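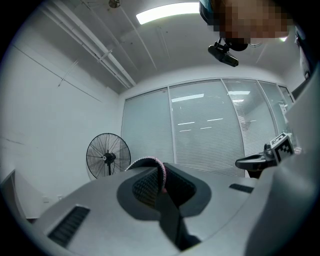
Figure 4. White ceiling over a work place in the wide view; a person leans in at the top right.

4.2 The ceiling as a second source of light

In the previous section we treated the lamps alone. In this section we consider the ceiling, which in small rooms for hand work gives back a large part of the light that falls on it. The planning guides used in Edunport speak mostly of the lamp and of the table, and the surface above both of them is left to the painter. We think that this is a mistake, at least for rooms where people bend over small objects for many hours.

The survey covered 28 rooms in the Clokisgate quarter. They were built as shops, stores or offices and were later taken over for sorting, packing, mending and similar table work. For each room we noted the colour of the ceiling, whether it was closed or showed its beams and pipes, and the kind and direction of the lamps. The ceiling colour was compared with a painted card held against it. This is a simple method and it does not replace a proper measurement of reflectance, but it was the same in all rooms and it was done by the same person.

Light on the table was read at the height of the hands. We made 746 readings in total. In each room a part of them was taken with nobody at the table, and the rest with one person in the usual working position. The second group is the one which interests us more. A table that is well lit when it stands alone can become rather dark as soon as somebody bends over it, and this loss does not appear in the usual reports, where the meter is put on a bare surface and the person who holds it steps back.

When a worker leans forward, the head comes between the lamp and the hands. How much is lost depends on how many other ways the light has for reaching the same place. Under a white ceiling there are many such ways. The head in Figure 4 comes in from above, at one side, and over it the ceiling is white. In rooms of this kind the shadow of the head had a soft border and the workers did not often complain of it. Under dark ceilings the border was hard, and the hands went in and out of it during the work. Several persons told us that they had moved their chair sideways to escape it, and two had turned the whole table.

The median reading with a person at the table was 275 lux under closed white ceilings. For the other types we give the values in the table at the end of the section, because they depend strongly on the room height and should not be read without it. We only say at this point that paint made more difference than we expected, and the age of the tubes less.

4.3 Open ceilings with beams and pipes

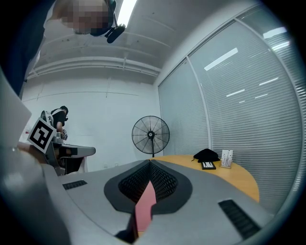
Open ceilings were common in our sample, above all in the buildings behind the Delis warehouse, where the owners had never closed the space below the floor slab. Builders often advise against them for fine work. They say that beams and pipes make shadows and collect dust, and that a flat false ceiling is always better. Our material does not support so strong a rule. It is useful to separate two cases — open ceilings where the parts keep their own colours, and open ceilings that are white. A room of the second case has beams and pipes running from left to right below the white surface, with a thick pipe or duct curving in the wide view above the back wall, and the walls are white as well; the long tube at the top centre is seen from its end. In such a room it is not correct to speak of a dark, broken ceiling. The beams do form edges, but the surfaces between them can still send light down, and the white walls help from the side. The readings from open white ceilings were a little lower than those from closed white ones, and the difference was within the range that we found between two tables of the same room.

The case with unpainted parts is different. Grey concrete and bare metal took much of the light that went upwards, and the result at the table was near to that of a dark closed ceiling. Where the owners of such rooms had added more tubes, the readings with an empty chair rose clearly, but the loss caused by the leaning person stayed almost the same in proportion.

The direction of the tubes must also be considered. A worker who sits so that the tube runs away from him, and shows him its end, receives light along a line that goes from front to back. If he leans forward under this line, the head covers only a part of it. A tube that crosses in front of the table gives a more even light from left to right but is covered more easily when it hangs close to the head. Mạc, who fitted the lamps in nine of the rooms, had come to the same view by practice and placed them lengthwise wherever the table could be turned. We did not find a room in which both directions could be tried at one table, so this remains an observation and not a result.

4.4 What the workers said

After the readings, 159 persons answered a short form about their place of work. Most of them judged the light at their table as good or sufficient. Complaints concerned glare more often than darkness, and glare was named mainly in rooms with shiny white table tops. The ceiling was mentioned by very few. In the talks afterwards, led by Meriem Soliman, many said that they had never looked at it until we came with the card. Those who did speak of it were mostly disturbed by sound: pipes that knock in December when the heating starts, or water running above their heads. These remarks lie outside our question and are listed, as they were spoken, in the appendix.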